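Tadimlow Box Scores
Data card and README

Version 4, last edited 26/11/2023

What is in this package

Tadimlow is a collection of box scores and coaching staff lists from regional amateur basketball. It covers the men's and women's competitions of the Gukdale league, from the first season the league kept written score sheets until the end of last season. I made it because I wanted to study how the change of a head coach influences the number of minutes given to young players, and I found that the data for such a study did not exist in one place.

The package has four tables: games, player_lines, staff and venues. All are plain CSV files in UTF-8, with a comma as separator and a period as decimal mark. The first row is always the header. There is no index column.

Where the data comes from

The main source is the paper score sheets which the clubs send to the league office after each game. I was allowed to read the office copies and type them by hand. For the later seasons the clubs use a tablet program called Javik, and its exports were converted with a script that you find in the folder tools.

The staff table was made in a different way. The league never kept a list of assistant coaches, only of head coaches, so I collected the names from the printed game programs, from the club newsletters and from the end-of-season reports. In the public version each coach is replaced by a code. The same code means the same person in all seasons and in all clubs, so you can follow a career without knowing who it is.

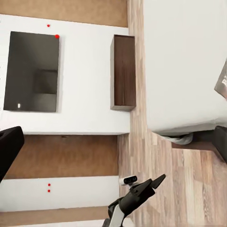 Tables and columns

games.csv has one row for each game. The columns are game_id, season, competition, home_club, away_club, home_points, away_points, overtime_periods, venue_id and source. The column source contains "paper" or "javik". If a game was decided at the table (for example because one team did not come), the points are empty and the column forfeit_by gives the club that lost. Please do not read the empty points as zero.

player_lines.csv has one row for each player in each game. It gives points, field goals made, free throws made, free throws tried, personal fouls and minutes. Field goal attempts are only present where source is "javik", as the paper sheets have no place for them. It follows that you cannot calculate a shooting percentage for the early seasons. Rebounds and assists were written by a few clubs on the back side of the sheet, but each club had its own idea of what an assist is, and I left them out after one long attempt to repair them.

staff.csv has one row for each coach, club and season. The column role is one of head, assistant, player_coach or interim. The columns start_known and end_known are "yes" when a printed source confirms the date, and "no" when I only know that the person was on the bench at some moment in that season. The column former_player says if the coach has played for the same club before. It was the most interesting column for me and also the one with most work behind it.

venues.csv is a small table. It gives the code of the hall, the town, and the type of floor when it is known. Two halls were renamed during the period; both names are kept under the same venue_id, in the columns name_old and name_new.

How minutes were calculated

On the paper sheets the minutes are not written directly. The scorer makes a mark in the quarter when a player enters for the first time, and nothing more. From this mark you can only know that the player was on the floor in some part of the game. In the paper seasons the column minutes is therefore empty, and the column quarter_entered is filled in place of it.

In the Javik seasons the program records every substitution, if the person at the table remembers to press the button. When the sum of minutes for one team differs from the correct total by more than 7 minutes, I set minutes_flag to 1. I suggest to leave out these rows in any work about playing time. For work about points they are fine — the points were always checked against the final score.

Seasons and gaps

The league plays from autumn to spring, and a season is named by the year in which it starts. The transfer window for players closes in July, before the season starts, and for this reason all club changes are dated to the new season, also when the player had already trained with the new club before that.

There are gaps. The score sheets of 11 games in the women's competition were damaged by water in the league office and cannot be read. The final results of these games are known from the standings, so they are in games.csv, but they have no rows in player_lines.csv. One club, Boonyarit, left the league in the middle of a season and its results were canceled. I kept the games it had already played and marked them with annulled = 1. If you want to reproduce the official standings you must remove them first.

Known errors and weak points

Two players with the same family name in the same club are sometimes mixed up on the paper sheets, mainly when the scorer did not write the first initial. I used the shirt numbers to separate them, but in some clubs the brothers also changed shirts between games. Where I could not decide, the player code ends with the letter u, for uncertain.

Free throws tried is less reliable than free throws made. Some scorers drew a circle for each attempt and filled it when the ball went in, and others only wrote down the made ones. If tried and made are equal for a whole team over a whole season, you should be suspicious.

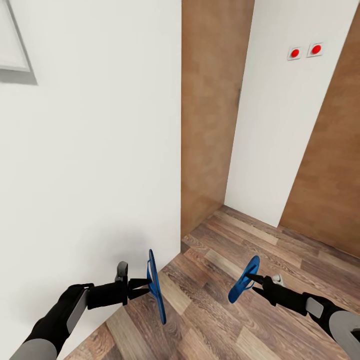

Personal fouls stop at five on every sheet, and technical fouls are counted inside this number in the older seasons but outside it in the newer ones. The rule changed, and the column rule_set tells you which one is valid for the game. The value is "old" or "new".

The roles of assistant coaches are underreported for small clubs. A club which printed no programs will look in this data like a club without assistants, and it is probably not true. Please be careful with every comparison between large and small clubs that uses the staff table.

Quality checks

All paper games were typed twice, with a pause of some weeks between the first and the second time, and the two versions were compared by a script. I corrected the differences by looking again at the copy of the sheet. After this, I took a sample of 36 games and read them aloud from the file while another person followed on the sheet. The mistakes we found were mostly in personal fouls. These are corrected in the present version, and the list is in the file corrections.txt.

The script check_totals in the folder tools tests that the points of the players give the score of the team. It should finish without a message. If you change something in the tables, please run it again before you share your copy.

How to use the files

There is nothing to install for reading the tables. Every spreadsheet program will open them, but take care with the player codes, as some of them look like dates and your program may want to convert them. Import these columns as text.

To join the tables, use game_id between games and player_lines, and use club together with season between games and staff. The join with staff gives more than one row for each game when a club changed its head coach during the season. In this case take the row where the game date is between start_date and end_date. If end_known is "no", the end_date is the last day of the season, which is only a convention.

What the data should not be used for

The collection is about amateurs, and some of the players were minors when they played. I ask you not to try to find the persons behind the codes and not to publish rankings of single players. The data is also not good for betting models. The level of the league changes a lot from one season to the next, and the results of forfeited games would confuse such a model anyway.

Changes since version 3

The women's competition is now complete except for the damaged sheets.
The column annulled was added to games.csv.
Interim coaches have their own role; in the earlier version they were counted as head coaches.
The venue codes are now three letters, before they were numbers.
Several typing errors in free throws were corrected.

License and citation

You may use, copy and change the tables for research, teaching and club work, as long as you name the source and share your corrected version under the same conditions. The scripts have the same license. The copies of the original sheets are not included and I cannot send them — they belong to the clubs.

Please cite as: Tadimlow Box Scores, version 4, Gukdale regional basketball.

If you find a mistake, open an issue with the game_id and the column name. A mistake in the staff table needs a printed source, for example a program or a newsletter page. Memory alone is not enough, also when it is your own club.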